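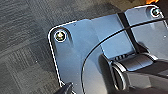 Panels and fixings

Since the last report we have spent most of our time on the blue-gray panels, and I'm delighted with how they are coming along! The surface is smooth, the corners are nicely rounded, and the near screw sits down in its own shallow oval pocket, so sleeves and coat hems have nothing to catch on. Mac an tSaoi went back and forth with us over those pockets for weeks (the first drawings had the heads standing proud) and I think the extra rounds were worth it.

We now have 63 of the 64 panels at the Gonderwood building. The last one went back with a scratch and a replacement is on order from Privwood at no charge to the grant.

Rooms

Four rooms are finished and in daily use. The reading room was first, and the staff there have already asked whether they can have the same thing along the back wall. They can't on this budget, but I've written it down for October. The dark gray carpet tile stays as it was in every room. We had allowed money for replacing it and didn't need to, so that line is unspent, and I would like to talk with you about moving it to lighting.

Screws

A small thing, but it held us up. The screws arrived without enough bits to go around, and two people were sharing one driver for most of a week. We bought spares locally. Over 400 screws are in now, and Munivby has agreed to leave us a labeled box of extras when they finish.

Money

We are inside the budget for materials and slightly over on delivery, thanks to the second trip. The full sheet is with your office. Receipts for the bits and the extra delivery are at the back of it.

Next

The hallway, then the two small offices upstairs. The hallway has an awkward turn by the stairs and we'll want to lay the pieces out on the floor before anyone picks up a drill. I'd love for you to come see the reading room in the meantime. Mornings are best, before the after-school group gets in.

Sinéad Phelan
2019-04-16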